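**Sorting out the black table — a thread**

Sat 10 August. Rain all morning, so I've been getting on with the small things that go with the black table.

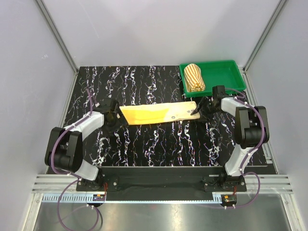 1/ The top is staying as it is. I went back and forth on this for weeks. It's a very busy pattern, black with wavy white lines all over, and I did think about covering it with something plain. I've got used to it.

2/ If you look closely there are little bits of lavender, pink and pale blue in among the white. I'd been telling everyone it was black and white. I only found the pink when I was looking for a dropped pin.

3/ Finding dropped pins on it is hopeless, by the way. Same goes for white thread, rice and the backs of earrings. Anything small and pale goes straight into the pattern and you have to feel for it with your hand.

4/ Crumbs are the same. You think the top is clean and then you wipe it and the cloth comes up full. I now wipe it whether it looks like it needs it or not. Front to back, along the lines. Going across makes my eyes go funny.

5/ So the rule is that everything kept on this table has to be one strong colour, or at least big enough to see. Green tray, yellow board, striped cloth. None of them match and I don't mind.

6/ The tray first. Bright green, low sides, flat bottom. I bought it from Jukus in Fulmont in June, off the shelf by the door where they put the odd ones. There was a grey one as well, which I nearly got.

7/ I'm glad I didn't. The grey would have looked smarter for a day and then I'd have stopped seeing it. The green one you can spot from the hall.

8/ It lives at the back on the right. I tried it at the front and kept leaning on it. I tried it on the left and it was in the way of the board. Back right is out of the way and I can still reach it without getting up.

9/ The low sides were the thing I wasn't sure about. My old tray had high ones and I ended up using it as a bin. Receipts, rubber bands, two dead batteries, a key that doesn't fit anything. With low sides you can see it filling up.

10/ One thing in the tray at a time is what I'm aiming for. At the moment it's the cloth. The rest of the space is for whatever I'm using that day, and it goes back where it came from in the evening. That has worked on more days than it hasn't.

11/ The cloth is cream and orange-red stripes. The pattern was sold as Aline, which I only know from the receipt. I wanted the blue version but they'd run out, and the woman on the till said it might be back in the autumn. I've stopped wanting it.

12/ I roll it instead of folding it. Folded, it spread out and took up half the tray. Rolled, it goes at the left end against the side and more or less stays up.

13/ How I roll it, as two people asked last time:
- lay it flat, stripes whichever way
- fold it once, long edges together
- roll from a short end, fairly tight
- stand it up with the loose edge facing the side of the tray

14/ If you roll it too loosely it sags and comes undone over the afternoon. If it's damp, don't roll it at all — hang it over a chair until it's dry. I left one rolled up wet last winter and it smelt like a pond.

15/ Now the board. Long, flat, yellow. A proper golden yellow at one end and a pale creamy colour at the other. It has a small hole in it and a label with some dark print on.

16/ I've thought about taking the label off. I've decided against it. Labels on things like this never come away in one piece, and then you've got a sticky patch collecting fluff for the rest of its life.

17/ The hole is a puzzle. It isn't at the end, where you'd want it for a hook, so hanging the board up by it would leave it at a silly angle. I was going to put a nail in the wall and I've dropped that idea.

18/ What I'm doing for storage instead: it'll stand on its long edge in the gap between the table and the shelves. I measured the gap height on the shelf side at 792 mm, so there's no trouble with clearance. It slides in from the front.

19/ The other gap, by the window, is 697 mm high to the underside of the sill. Also fine for the board, but it gets the sun in the afternoon and I don't want the yellow end going the same way as the curtains.

20/ For anyone who asked about the room: that wall is 2,074 mm from corner to corner, so it's a small space. The walls are pale grey and plain. I'm leaving them plain. With that table top in the room there is enough going on.

21/ I did get a tester pot of a green called Lewis, thinking I'd do the one wall to go with the tray. Painted a square on the back of a cereal box and propped it up by the table for a few days. Too much. The tester has gone in the cupboard with the other testers.

22/ Someone suggested a runner down the middle of the table to calm it down. I had one on for a week in June. It slid about, and I spent more time straightening it than anything else. It's now under a plant pot in the bathroom, doing well.

23/ Someone else asked what the table is for. All sorts. Sewing, wrapping parcels, seed packets in spring, the big shop when the kitchen is full. That's why I want so little kept on it. Clearing it should take a minute.

24/ What I do at the end of the day at the moment. Board off first, it's the longest thing. Then lift the tray, wipe under it, wipe the rest, put the tray back. Cloth rolled and in. I don't do it on Sundays.

25/ Wiping under the tray matters more than I expected. Fluff gets under the edge and you don't see it against the white lines. I lifted it last week after missing a few days and it was like the inside of a pocket.

26/ Still to do: felt pads for the bottom of the tray, a better lamp, and a jar with a lid for pins. The jar is the urgent one. I'd like a coloured one, red or orange, so it shows up. Clear glass would vanish on there.

27/ If anyone has a dark patterned top like this and has found a way to see what you've spilt on it, please tell me. Turning the big light off and using a torch from the side is the best I've got — it does work, but you feel a bit daft.

28/ Edit for the people asking about the tray: I don't know if Jukus still has them. There were a few left when I went. Ask for the low one, they do a deep one in the same green.

29/ The rain has stopped, so I'm off to bring the bins in. Will post the jar when I find one.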